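I have never believed in folding. My mother folded, my sister Catríona folds, and I have always held that a drawer which shuts is a tidy drawer. So when Demyd Stetsiuk at work lent me the Skadden book, all 114 pages of it, I took it home mainly to be able to say I'd read it and it was nonsense.

It is mostly nonsense. But it was a wet November Sunday, and the bedroom had been annoying me since we moved to Stilleck, so I gave the bed-and-clothes chapter a go.

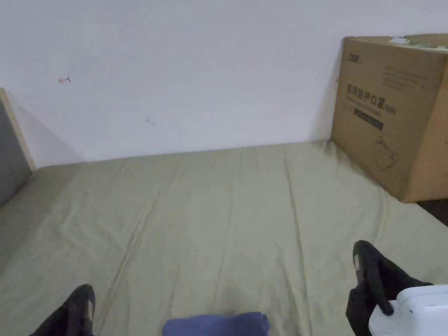
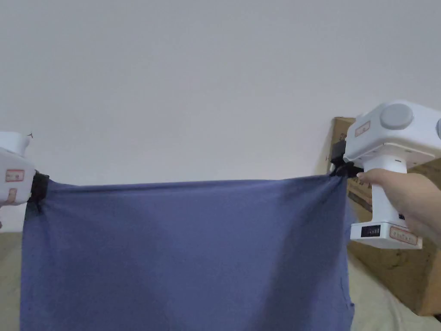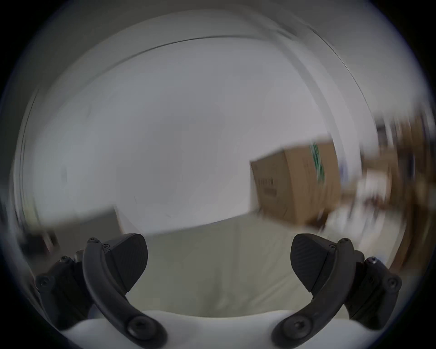
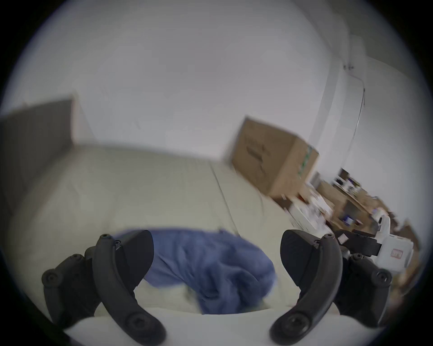 The book's first claim is that you must fold on the bed and never on your knee. Fine. A bed is flat, more or less, and it's a decent height if you don't mind your back complaining by teatime. What you lose is anywhere to sit down, and anywhere to put the finished pile that isn't the bit you need next.

Second claim: hold every piece up by its top corners and let it hang before you lay it down. I was ready to sneer at this one. Thick cotton doesn't care either way. Thin knits do come out a bit flatter, I'll grant that, though I suspect you could get the same from giving them a good shake.

Third claim, that a fitted sheet can be folded into a neat square. No. I've watched Catríona do it over and over and I still think there's a trick she's keeping to herself. Mine goes in the cupboard as a sausage and has never come to any harm.

Then there's the timing. Skadden promises a full basket in 7 minutes. It took me nearer 70, and that includes a cup of tea but not the socks, which I left for another day.

The book also wants you to buy drawer dividers, and recommends the Droma ones by name more often than seems decent. I priced them up and put my card away again. Shoeboxes with the lids off, same job.

Will I keep it up? The T-shirt drawer, maybe. I can see what's in it now and I've found two I thought I'd left at the swimming pool. Demyd can have his book back on Monday.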